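Trulus Teardown Kit - Project Report (Review of a Rental Automation Kit)

What we had to do: pick an automation product that small businesses can get, try it on a real job, say if it's worth the money. We picked the Trulus kit, rented through Plukus. Job was desktop computer service, meaning memory and processor swaps in old office towers.

What comes with it
Arm, gripper, wrist camera, a second camera for the bench, software (Zorance). Software licence is per seat and we only had one, so lots of waiting around for each other.

Set up
Manual says 3 hours. Took us a lot longer, mostly cables and the calibration step that kept timing out. Manual is 104 pages and the index is wrong in places. Once calibrated it held its calibration fine. Plukus support answered emails but only in the mornings.

Cost
Rental was $1,374 for the term, delivery extra. Buying outright we couldn't get a straight price on. The Amaral kit is cheaper but has no wrist camera so we ruled it out early, maybe too early.

Working in the tower
Case lies flat, side panel off. Main problem is room. The gripper is wide compared to the gap you're putting it in and there's cable everywhere, so you have to plan the way in around the drive bay. Wrist view is good for detail, you can see the socket levers and the memory slots. But the gripper fills a big chunk of the bottom of the picture so we kept the bench view up as well. Tried a run on wrist view alone and gave up on it.

Marks out of 5
Set up 2
Cameras 4
Software 3
Manual 1
Value 3

Would we recomend it? For a shop doing the same model of tower all day, yes. For mixed repairs no, too much re-teaching. Narrower fingers would help alot and should be in the box, not an add on. 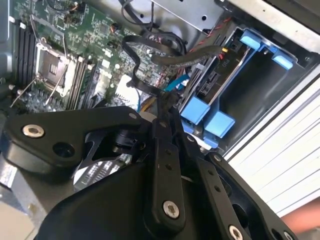
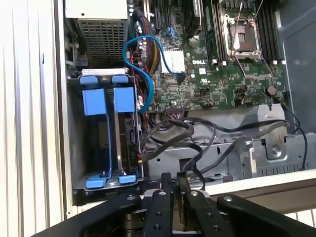
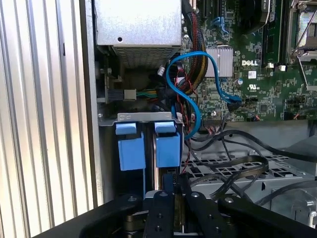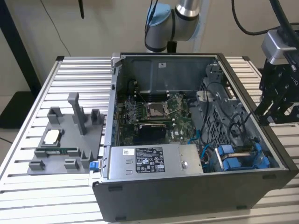 Fig. 4: Trulus kit at the open tower. First three are wrist camera, last one is bench camera.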